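Braremier Word List – README

Braremier is a word list of household and furniture terms in the Urau dialect, with English meanings. It has 3,933 entries in one plain text file, one entry per line. The fields are separated by tabs: headword, part of speech, meaning, village.

The words were collected in 2 villages, Nel and Grernska. If a word is used in both, it has two lines. 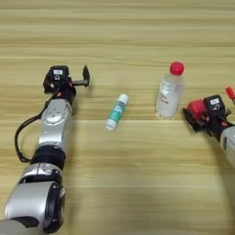 Spelling follows the school norm of Urau, but long vowels are always written double. Please search with both forms if you do not find a word. The section on wood is the largest, and it has separate words for things that English puts together – the pale streaks running along a tabletop have one name, and the darker seam line across it has another. Verbs are given in the infinitive only.

Known problems: more than 1,000 entries have no village marked. Plural forms are missing for most loan words. I hope to correct this in May.

You may use the list freely, also for teaching.

Related items
Urau Spelling Notes
Grernska Kitchen Words
Nel Place Names
Braremier Change Log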